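Visit report, Clornov training center, Jastisau
2024-03-04

The delegation was received by Normand MacDonald, who outlined the center's courses for adult learners. The site enrolls 175 students a year, and evening classes in bookkeeping and office skills remain the most requested. 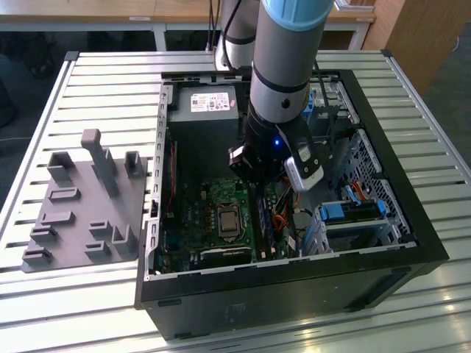
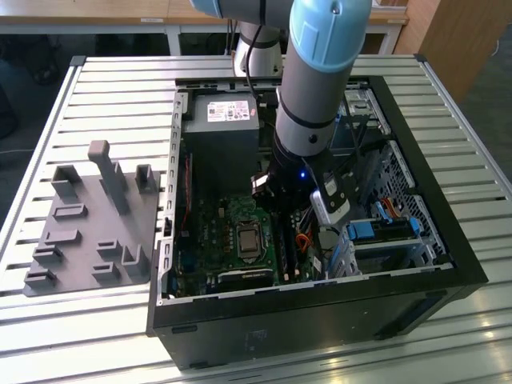

*Desktop computer tower with the side panel removed, in both views.*

The library holds 3,000 volumes and is open to Jastisau residents. Members asked about bus service from Tejada, where 88 of the students live. The center will send its revised timetable in June.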